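Search this site Go Advanced search

Progress report to Lennox: bimanual example collection, second period
November 2, 2023
Prepared by Loredana Valentini for the Undix project

Hi Raffaele,

You asked for something shorter than last time and with less math in it, so I've tried. The quick version is that we're on schedule for examples, a bit behind on labeling, and I want to move some money from one line to another (see the end, please don't skip it).

We now have 3,756 recorded episodes on the two-arm table. Of those, 2,582 have been through review and kept. The rest are either still waiting in the queue or got thrown out, mostly for dull reasons: a dropped recording, an operator who stopped halfway to answer the door, a stretch where one wrist camera froze and the other carried on happily without it. I know the kept number is the one you care about. It was 2,234 when we spoke on the phone, so it's moving, just slower than I'd like.

The big change this period is what we put on the table. In the first batch everything was tidy. One object, nice and central, lots of bare space, and the policy we trained on it looked wonderful until you set anything else down next to the thing it was supposed to pick up. Then it would go off toward whatever was shiniest. So we've switched to mixed layouts, where the items for the task share the space with soft stuff, and the soft stuff gets moved between episodes. Pillows, clothes, whatever has some folds and pattern to it. Fabric is great for this because it never lands the same way twice!

The task family we've spent the most time on is locks. Padlocks, keys, cable locks, open shackles, closed shackles, brass, black, all of it. I like locks a lot for two arms. They're small, they're hard, they reflect light in annoying ways, and most of what a person does with one takes two hands – one to hold the body steady and one to do the fiddly part. They also give us a clean way to write the goal down. An open shackle is open. Compare that with "fold the shirt neatly," which had three of us arguing for most of an afternoon.
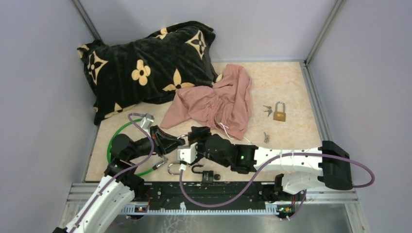 Lock task, mixed layout, with both grippers at a silver shackle.

The arms themselves are holding up well. Both are driven by hand from the leader pair, same as before, and the operators have gotten a lot smoother. If you watch an early episode next to a recent one, the early one is all little hops and corrections, and the new one just goes. That's nice to see, but it gives us a small headache, because smooth operators don't make many mistakes and the system needs to see some recoveries. We've started asking for them on purpose. The operator fumbles the grasp, lets go, backs off and tries again, and we tag the episode so we can balance it later. So far we have 400 of these recovery episodes. I'd been worried they would look staged. A few do, and those get rejected, but most are fine (people are quite good at being clumsy when you give them permission).

Now the part that isn't going so well. Labeling is slow. Every episode gets a sentence saying what the goal was, plus marks for where each stage begins and ends, and with the mixed layouts the sentence takes longer to write. "Pick up the padlock" was fine when there was one padlock. With a brass one, a black one and two bunches of keys in view, you have to say which, and you have to say it the way a normal person would. We tried the Feterura labeling tool for this. It's good at the stage marks and I'd like to keep it for those, but the sentences it suggested were stiff and all came out sounding alike, so we've gone back to writing them ourselves. Slower, yes. I still think it's the right call and I'm happy to argue about it over coffee.

We also lost four days to cabling. The wrist camera cables were working themselves loose when an arm reached all the way across, and we didn't catch it right away because the picture would come back as soon as the arm pulled in again. We rerouted them with more slack and added a check that stops the recording if either camera skips. It has complained plenty since then, mostly about a worn connector, and I have a replacement on order from Gurden.

On results, please read this bit gently. We trained one policy on the tidy data alone and another on the tidy and mixed data together, and ran both on layouts neither had seen. The second one goes to the right object much more often. It's still poor at keys. It will reach for a bunch of keys, close on it, and come away with one key or the ring or nothing. I don't think more of the same data fixes that. My guess is we need closer views and slower demonstrations, and I'd like to spend the next stretch finding out before we pile up a lot more episodes.

Which brings me to the money. We've underspent on hardware and we're going to overspend on labeling if nothing changes. I'd like to move what's left in the hardware line over to labeling hours, apart from a small amount held back for gripper fingertips, which wear down faster on metal than they did on the foam blocks. No increase in the total. If you're OK with that, a one-line email is enough for our accounts people.

For the rest of November the plan is keys first, then the cable locks, where we have decent coverage of the opening but hardly any of threading the cable back around something. I also owe you the storage write-up. It's half done and I'll send it separately, with the episode list attached this time.

Come by and drive the arms if you're in the building. Everybody wants a go at the keys, and it'd be good for you to feel how hard they are.

Loredana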